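Vakdale Car Club -- minutes, 01/12/2019 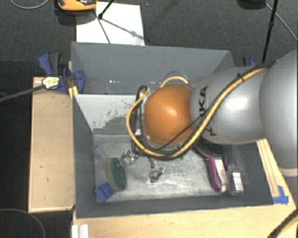

I was on notes again, so blame me for the spelling. Nadhirah chaired, and Adi and Pak-hei turned up with Tim Tams (cheers!).

Rohani has had the Vida sedan for a fortnight and loves the colour, the boot and the steering -- less so the tyre noise on the Pusau road. She's put 2,839 km on it already! Pak-hei reckons the hatch is better value and we went round in circles on that for up to 30 minutes.

Agreed: drive day moves to March, two cars per group. Adi to ring the dealer about a demo.

Ademir sent apologies. I've got his club jacket if he wants it.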